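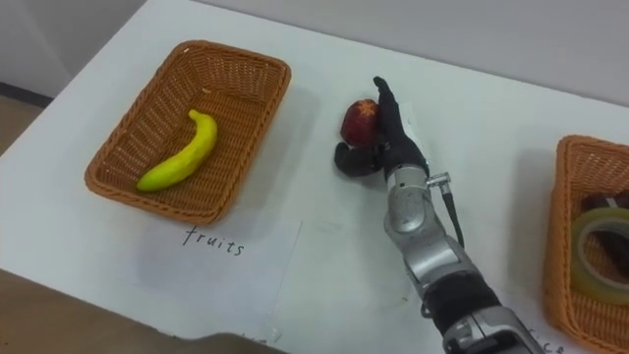
A certificate of deposit, often shortened to CD, is a deposit account in which a customer leaves a fixed sum with a bank or credit union for a set period, known as the term, in return for a stated rate of interest. The end of the term is called the maturity date.

Terms and minimum deposits

Terms are normally expressed in months or years. Kosness Savings Bank, a regional lender, offers terms of up to eight years and requires an opening deposit of $2,000. Its branch in Clikudura also sells a short-term certificate that matures in 81 days.

Early withdrawal

Money taken out before maturity is usually subject to a penalty, commonly stated as a number of days or months of interest. If little interest has been earned, the penalty may reduce the original deposit. Some institutions sell certificates without a penalty, generally at a lower rate.

Renewal

Many certificates renew automatically unless the holder gives other instructions during a short grace period after maturity. The new rate may differ from the old one. In a guide for depositors issued in February, Lok-yiu Chiang advised holders to record the maturity date when the account is opened.

See also

Savings account
Money market account
Compound interest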